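Randomising work surfaces for a wrist-view grasping policy

This tutorial covers the surface randomisation stage of the Prolow simulation pipeline. It assumes you have a working scene with an arm, a parallel gripper, a wrist camera and at least one utensil mesh, and that you can already replay a recorded grasp from start to finish. Training the policy is covered separately.

The method replaces the bench texture at the start of every episode and leaves the geometry alone. A policy trained on a single grey bench learns to treat any strong edge as part of the object. On our Senimier bench set, a policy trained that way drifted toward wood grain and tile joints during the approach. Randomised textures reduced the drift without any change to the network.

1. Sort the texture library

Start with a folder of tileable surface images. Ours holds 227 after duplicates were removed. Split it into two groups by edge density: plain (laminate colours, brushed metal, painted board) and busy (stone, timber, patterned tile). Run the edge filter at the resolution the wrist camera renders, as fine grain that shows up in the source file often disappears at that size.

Keep a held-out portion of the busy group for evaluation. Choose it by material family. If two crops of the same slab end up on either side of the split, the evaluation numbers will be too generous.

2. Fix the texture scale

Set the scale in metres per tile and store it with the texture. Stone should be scaled so that individual veins are comparable in width to a utensil neck or handle. Veins much wider than that behave like a colour change, and veins much narrower behave like noise. Neither gives the policy much trouble.

Apply a random rotation and offset to the texture at reset. Do not apply a random scale on top of the stored value. We tried this early on and it mostly produced surfaces that matched nothing in the real kitchen at Rimville.

3. Randomise the object pose

Sample position uniformly inside the reachable area and yaw over the full circle. Start the wrist camera high enough that the whole utensil is in view, then let the approach bring it in. In the last part of the approach the head of a spoon or fork will often leave the image. Leave these frames in the training data. The policy has to close on a handle or neck without seeing the head.

4. Render and log

Render 800 episodes per texture group. For each frame, write the wrist image, the joint state, the gripper opening and the texture index. The texture index is easy to forget and is needed in step 6. On our Sebastian render node the full job finishes overnight.

5. Check the late-approach frames

Before training, pull a sample of frames with the gripper low over the surface and look at them at full size. Check that the utensil edges are clean against the texture, that both fingers are rendered, and that the object lies in the gap between them. An off-centre object is acceptable, and lying nearer the right finger is as useful as lying nearer the left. Reject any texture whose mean colour is so close to the utensil's that the outline is lost.
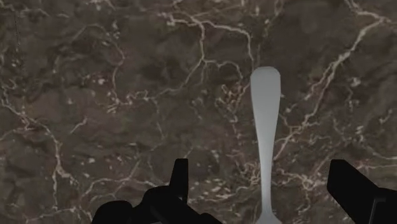
6. Evaluate by texture group

Run the trained policy on the held-out surfaces and report grasp success for plain and busy separately. A pooled figure hides the effect. Our held-out evaluation used 1,107 trials, and nearly all of the difference between the fixed-bench and randomised policies came from the busy group.

If the busy result is poor, use the texture index to list the worst surfaces. Two causes are common: the scale in step 2 is wrong, or the sampler is drawing mostly plain textures. Correct the sampler weights first and render again before touching the learning rate.

Contact the Prolow simulation group | Copyright Prolow | Back to top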